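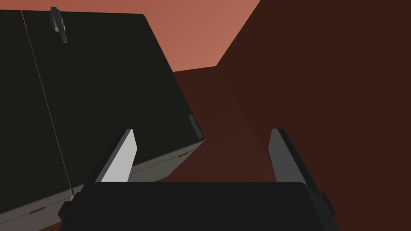 Planner update: wrist view now rendered inside the planning loop

The June build of the Mastimgate simulator is on the shared server. The main change is that the wrist camera view is rendered as part of the planning loop, where before it was generated afterwards from the logged joint positions. Anyone training or testing a grasp policy against simulated views should move to this build before starting new runs.

Under the old arrangement the planner and the renderer kept separate clocks. The planner would commit to a pose, the arm model would move, and the image paired with that step could be one or two steps stale. For slow approaches it made little difference. Close to a large object, where a few centimetres of travel changes most of the view, the policy was learning from images that didn't match the action beside them. We found the fault while going through failed approaches to cabinet-type objects. Of 771 logged approaches, 194 had at least one mismatched step in the final stretch before contact.

Both now run from a single step counter. Each record holds the image, joint state, gripper opening and planner target under the same index. Old logs can be read but can't be repaired, so please don't mix them with new ones in a training set. The loader will print a warning if it finds both formats in one folder. It won't stop the run.

Occlusion handling has also been changed. When a big dark panel fills much of the wrist view, the perception module used to lose its estimate of the object's pose and fall back to the last confident one, sometimes from well outside reaching distance. It now keeps a short history and weights edges and seams more heavily than surface colour. Flat-shaded objects have very little texture to track, so the line between two panels or the rim of a face is often the best cue available. The history length is set to 12 frames. You can change it in the perception config, but longer values make the estimate sluggish when the arm changes direction.

Background colours are randomized per episode as before. A few people asked whether the red and brown rooms were a rendering fault. They are part of the normal range and should be left in.

The Becerra motion library has been updated to match. Its collision check now includes the full gripper housing along with the fingers. Earlier versions treated the housing as a simple box slightly smaller than the real outline, and plans that cleared in simulation could graze an edge on the bench. Expect a few more rejected plans and a small increase in planning time. If a task that used to solve now comes back with no path, try widening the approach angle before loosening the collision margin.

The regression suite stands at 257 tests. All pass on the server build. Two of the tests for narrow handles are slow on laptops and can be skipped with the usual flag, provided the full suite is run before merging.

Known issues: the Nakis log viewer doesn't display the new step index yet and shows a blank column in its place. The data underneath is fine. Exporting to the Prustico format drops the gripper opening value if the gripper hasn't moved during the episode. A fix for the export is in review.

Bug reports go in the simulator tracker, with the episode seed and the config file attached.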